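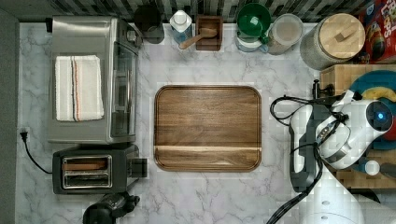

Section 2: Setting up your kitchen circuits and timers

Okay, this is the part of the Prudelel guide I get the most mail about, so I've rewritten it from scratch (updated Jan 24, 2024). If you have the plug-in energy meter out of its box and you've already done the pairing steps in Section 1, you're ready to go. If the little light is still blinking orange, go back and finish pairing first — the meter will look like it's working, but it won't save a single reading.

I'm going to walk you through the kitchen because that's where most of us have the most stuff plugged in. You can do the same thing in a laundry room or a workshop later.

Before you start

You'll need the meter, the paper log sheet from the back of this guide, a pencil, and a phone with the app installed. Set aside 20 minutes. I like doing it mid-morning, when I've had my coffee and I'm not trying to cook!

CAUTION: The meter is for regular household outlets only. Don't plug it into a power strip or an extension cord, and don't use it with a range or a dryer. If an outlet feels warm or the cover is cracked, leave it alone and call an electrician.

1. Turn off the appliance you want to measure and let it cool down.

2. Unplug it by the plug, never by the cord. Plug the meter into the wall, then the appliance into the meter. It should sit flush with no metal showing.

3. In the app, tap Add Appliance and give it a name you'll recognize. My first list had "black thing" on it, and Griet Van Beek, who tests these steps for me, still brings it up.

4. Leave the appliance switched off and wait 60 seconds. Whatever number shows up is your standby reading. Write it on the log sheet in the first column.

5. Clear the top of the appliance, switch it on and run it the way you normally would. For a toaster, one ordinary round of toast is plenty. For an oven, let it get all the way up to temperature.

6. When it's done, tap Save and wait for the check mark. Then move on to the next one.

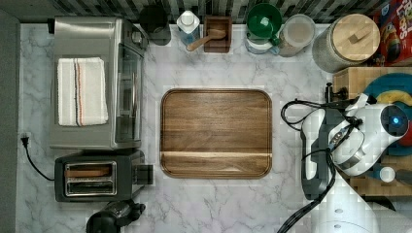 Fig. 2-1. Toaster oven and two-slot toaster on a kitchen counter.

NOTE: Measure one appliance at a time, even if you have two side by side that you'd usually run together. The meter adds up whatever is plugged into it, and you'll never untangle the numbers afterward.

7. Once you've saved everything on your list, tap Build Profile. This takes a little while on older phones. Keep the app open.

8. Set the reminder to 12 months so you get a nudge to measure again. I do mine every September.

If the readings look strange

A zero usually means the plug isn't all the way in. Switch everything off, unplug it, and repeat steps 2 through 4. If the number jumps up and down while an oven is running, that's normal — the heating elements cycle on and off, and the app averages it out for you.

If Build Profile stays gray, one of your entries is missing its standby reading. Scroll down until you find the one with the open circle next to it, tap it, and do step 4 again for that appliance.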